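Skedelton parcel line – progress report to Draston
27 April 2025

The weighing station is set up. The digital scale stands on the green worktable next to the conveyor belt, with the plastic crate on the other side for mailers. Belt and tabletop are level. 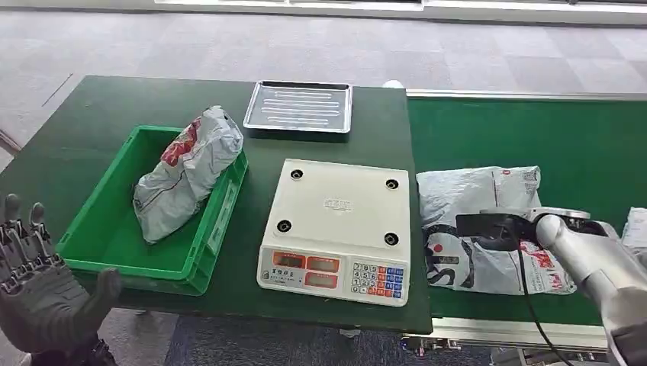

Throughput for the period was 1303 parcels, of which 277 were soft mailers. Roughly 40 needed a second weighing – most had been set down over one edge of the platform. The written procedure now calls for centered placement.

Open items: 4 spare crates on order from Komico, and the scale calibration, due in September.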